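Grilside Children's Museum
Minutes of the Exhibits and Programs Meeting
March 19, 2018

Present: seven members of the exhibits and programs group, plus the front desk manager. Two members sent regrets.

The meeting was called to order in the upstairs workroom. The minutes of the last meeting were approved with one correction: the story hour on the second floor starts at half past ten, not ten.

1. Picture book exhibition

The group reviewed the plan for the summer exhibition of picture book art. The touring company, Jirker, has confirmed that we will receive the smaller version of the show. It has 90 framed pieces and four walk-in book sets. The larger version would not fit in the Vestergaard Room without taking down the reading loft, and the group had already said no to that in December.

The front desk manager asked if the walk-in sets could be touched. Jirker's guide says three of them can. The fourth, the lighthouse, is for looking only and comes with a rope. Several members thought the rope would not last a morning. It was agreed to put the lighthouse in the corner by the radiator, where there is a low wall on two sides.

Labels will be hung at two heights. The lower set will be written for children who are just starting to read and will run no more than 20 words each. Drafts are due at the next meeting.

2. Tickets and opening hours

The Vestergaard Room can hold 204 people under the fire rules. The group felt that this was far too many for a show with small children and strollers. Timed entry was discussed. Members were split, as families coming in from Cludness depend on the bus and can't always make a set time. A trial of timed entry on weekends only was moved, seconded and passed, five in favor and two against.

Admission stays the same. Library card holders will continue to get in at the reduced price.

3. Reading loft

The carpet on the loft steps is coming up again. It was glued in the winter and the glue did not hold. The group asked for a price on rubber treads.

The box of chapter books in the loft needs sorting. Many are missing covers, and there are now five copies of the same horse story and no first volume of anything. One member will go through the box before school vacation – anything that can't be mended will go to the craft table.

4. Visitor comments

Comment cards from the winter were read out. Most were about parking. Two families asked for somewhere to eat a packed lunch indoors. The classroom is free at noon on most days, and the front desk manager will find out if it can be opened with a sign on the door. One card asked for longer story hours and one asked for shorter ones. No action was taken on either.

5. Other business

The spring newsletter goes to the printer at the end of the month. Items should be sent in as plain text, with the opening hours checked against the website first. 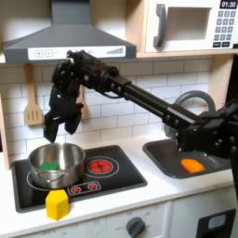
The newsletter will run to four pages this time, with the back page kept for the summer calendar. There was no further business and the meeting was adjourned.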